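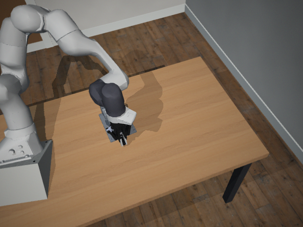
¿Cuántos ejemplos hacen falta para que un brazo aprenda una tarea sencilla? Depende de la tarea y de lo parecidos que sean esos ejemplos entre sí, pero en Trarari empiezan con 50 demostraciones hechas a mano y a partir de ahí van generando variantes en simulación hasta llegar a 1000.

Esa fue la primera pregunta que le hice a Jade Beaulieu, y me la contestó antes de que yo hubiera sacado el cuaderno de la mochila. Habla rapidísimo (en francés, en inglés y en un castellano estupendo que aprendió trabajando en Cloltell), y yo, que escribo con una letra infame, me pasé media tarde pidiéndole que repitiera. Dirige la parte de datos de Trarari, un equipo pequeñito que prepara colecciones de demostraciones para que otros entrenen sus modelos de manipulación. Su compañero Dionysis Manolakis se encarga del simulador y llegó un poco más tarde, con el portátil abierto en la mano, ya discutiendo con ella sobre un lote que había que tirar.

Empiezo por ahí porque lo de tirar lotes me dejó loca. "Tiramos muchísimo", me dice Jade, muerta de risa. "De la última tanda guardamos 335 episodios y el resto fue a la basura. Bueno, a un disco que se llama Batista, pero para mí es la basura". ¿Y qué les pasa a los episodios malos? Pues de todo, me cuentan: un operador que se despista y deja el brazo quieto varios segundos, un agarre que sale bien de puro milagro, una pieza que atraviesa un poquito la mesa porque los contactos estaban mal ajustados. Esto último le duele especialmente a Dionysis. "El modelo se lo traga todo", dice. "Si en los datos la pieza atraviesa la mesa, él va a empujar contra la mesa tan contento".

Le pregunto cómo se graba una demostración cuando no hay ningún robot de verdad delante. Yo me imaginaba a alguien escribiendo código, y no, para nada. La persona se sienta con un mando de seis ejes, ve el brazo en pantalla y lo lleva hasta donde quiere. El programa apunta las posiciones de las articulaciones, la apertura de la pinza y lo que ve cada cámara virtual. Me dejaron probar (¡gracias, Jade!) y fue un desastre absoluto. Tardé 55 segundos en bajar la pinza hasta la altura de la mesa y llegué torcida. "Eso también es útil", me consoló Dionysis. "Los principiantes corrigen mucho, y las correcciones son oro". No sé si lo decía por educación, pero mi episodio se quedó guardado con mi nombre.

Las tareas que están grabando ahora tienen que ver con fijaciones: acercarse a una pieza, colocarse bien junto a ella, cerrar la pinza donde toca. Parece poca cosa. Jade insiste en que el acercamiento es lo difícil y que casi toda la gente lo graba fatal.

"Todo el mundo quiere enseñar el momento de agarrar", me explica. "Graban la bajada siempre igual, desde el mismo sitio, recta, preciosa. Luego mueves la pieza un poco y el modelo no sabe ni por dónde entrar. Yo les pido a los operadores que lleguen desde sitios raros, que se acerquen por un lado, que se paren y lo piensen".

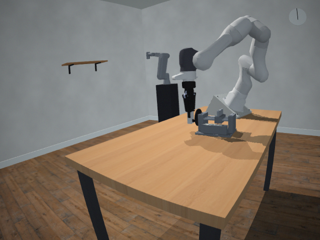
Y claro, pedirle a alguien que lo haga raro cincuenta veces seguidas tiene su guasa, porque a la décima ya todos hemos cogido nuestras manías. Para evitarlo cambian el punto de partida al principio de cada episodio y rotan a los operadores cada media hora. También varían la luz, las texturas y la posición de las cámaras, aunque en esto último no se ponen de acuerdo. Dionysis movería las cámaras en todos los episodios. Jade prefiere dejar una fija, para tener siempre con qué comparar cuando algo sale mal. Estuvieron un buen rato con eso y yo aproveché para comerme las galletas.

Cuando volvimos a lo nuestro les pregunté por lo que seguro se está preguntando mucha gente: ¿de qué sirve aprender en un mundo de mentira? Dionysis se puso serio por primera vez. "Sirve para llegar al robot real con los deberes medio hechos. El que te diga que ya no hace falta probar con metal te está vendiendo algo". Lo que más le preocupa es el rozamiento, que en el simulador es un numerito y en un taller cambia con el polvo, con el aceite y con lo gastadas que estén las yemas de la pinza. Por eso también lo varían, dentro de unos márgenes que van retocando cada vez que prueban una política fuera.

El paquete completo se llamará Dindidham y quieren sacarlo en mayo, con los episodios descartados en una carpeta aparte. Eso fue idea de Jade, que tuvo que pelearla bastante. "Cuando yo empezaba habría pagado por ver los errores de los demás", me dice. "Solo te enseñaban los vídeos bonitos y yo creía que era tonta".

Antes de irme les pedí un consejo para quien quiera montar su propia colección en casa, con un simulador gratuito y un mando de consola. Dionysis contestó que revisara los primeros diez episodios uno a uno antes de grabar el once. Jade, que ya se estaba poniendo el abrigo, gritó desde la puerta que apuntara en una libreta quién grabó cada cosa y a qué hora, que los de después de comer se notan.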